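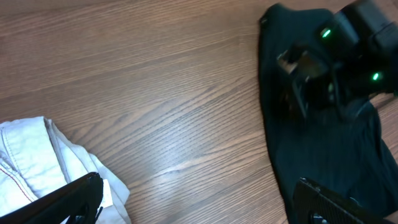 # Two arms, one laundry pile, and a trick with the wrist camera

I've been pestering the folks at Flirby for a lab visit since April, and this month they finally let me in! If you've read this newsletter for a while you know I have a soft spot for robots that do boring chores, and folding is the king of boring chores. So I spent an afternoon at a wooden table with a white cloth on one side, a dark one on the other, and a pair of black arms going after them.

The project is called Skerkano, and it's run by Mwende Nyamweya and Timo Ostermann. What they're after sounds small until you try to program it — getting a robot to find a good place to grab a piece of fabric that's lying there in a heap. A mug has a handle. A crumpled shirt has, well, wrinkles, and they're different every time.

Most of the earlier work in their group used one camera looking down from above. Mwende told me it was fine for finding the cloth and pretty poor at telling an edge from a fold. "From up there they're both just a line," she said. So the new method lets the overhead camera pick a rough target, and then the arm stops short and takes a second look from a camera at the wrist. The software hunts for things a factory puts on fabric and a wrinkle doesn't: a hem, a row of stitches, a tag. If it finds one, it shifts the grip to match. If it doesn't, it tries another angle and looks again.

I love how much this resembles what I do at home (I go for the tag too, every time).

Now the numbers. In their tests the old overhead setup got a usable grip on the first try in 40 percent of attempts. With the second look it went up to 76 percent, and when they let the arm look from a second angle before committing it reached 84. That's over 1,000 attempts per setup, with the cloths dropped in a fresh heap each time. Timo did the dropping for a good part of them and says he now dreams about napkins.

Dark fabric is still the sore spot. A navy or black cloth swallows its own shadows, and stitching in a matching thread barely shows up, so most of the remaining misses come from that side of the pile. They've tried brighter lamps, which helped a bit and then caused glare on the tabletop. Valtteri Mäkelä, who wrote the grasping code, wants to add touch sensing in the fingers so the arm can feel for a hem when it can't see one. He has a first version on his desk, but it wasn't hooked up when I came by.

The other thing I asked about was speed, and yeah, it's slow. The extra look costs time on every grab, and my kid could clear the table while the arms are still thinking it over. Mwende wasn't bothered. She'd like the grip right first and quick later.

The write-up is out now, December 2018, on the Skerkano project page, along with the full table of results by fabric color. Nele Leemans is putting together the training data for release and hopes to have it up once the labels have been checked. I'll post a link when she does.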